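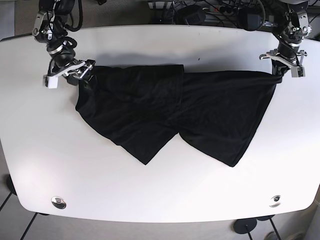 A two-armed robot takes a black garment by the corners at Wandarar.

Laundry folding robot gets its education one shirt at a time

Wandarar would like a robot to fold your clothes. First, people have to show it how, and then show it again, and keep going well past the point where a teenager would have left the room.

The company spent July collecting folding examples for Carnura, the learning system it hopes will one day take a heap of clean clothes and hand back a stack. The target is 200 recorded folds for each type of garment. By the end of the month, T-shirts stood at 113, which puts them comfortably ahead of everything else in the drawer.

Each example begins with a piece of clothing dropped on a white table between two robot arms. An operator guides the arms through the job while cameras, including one near each gripper, record what happens. The footage and the arm movements are saved together, and Carnura is later trained to connect the two.

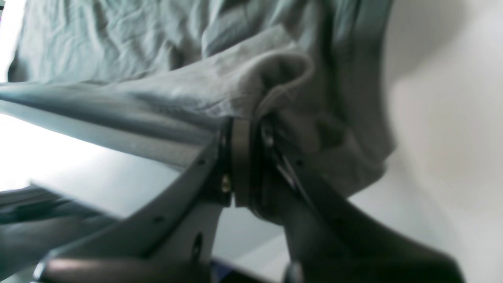 Getting hold of the cloth is the part that eats the afternoon. A box has corners that stay where you left them. A shirt has corners in theory, and they tend to be underneath. Operators are told to pick up a single layer where they can, and to let go and try again when they come up with three.

Those second tries are kept. Wandarar's collection guide asks for 25 examples of every garment type in which the first grip is a poor one and the operator has to recover. Early versions of Carnura were trained only on tidy work, the company said, and had no idea what to do when a sleeve went missing. They mostly waited. 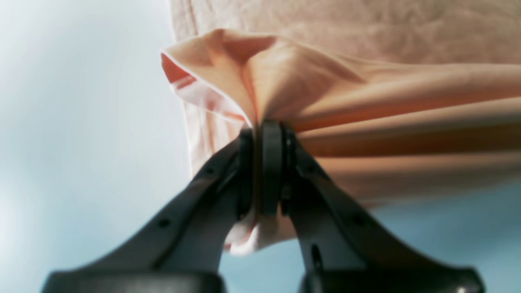 Colors, fabrics and a disputed pillowcase

Desine, the firm that sorts and labels the recordings, has asked for more variety in the pile. Its first review found that dark, smooth fabrics were well covered and that nearly everything else was not. The shopping list now includes light cottons, heavier knits and at least one fitted sheet, an item the operators have so far managed to postpone.

Labels have caused some trouble of their own. Once a garment is folded into a lump, two people at Desine can look at the same recording and call it a shirt and a pillowcase. 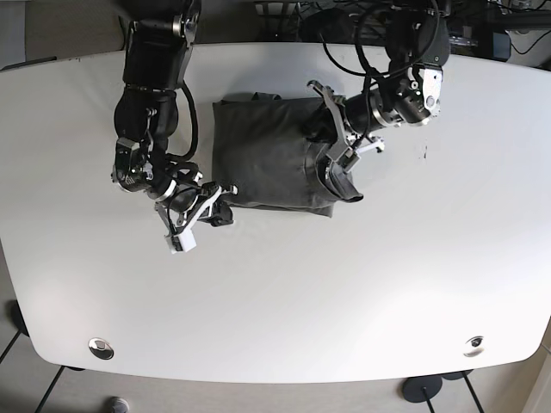
The rule for now is that every session starts with the item spread flat, so that somebody can write down what it is before it becomes a mystery.

A second table is planned at Wandarar's Vieira site, where the first 100 recordings will be towels. Operators there have been told towels are the easy ones.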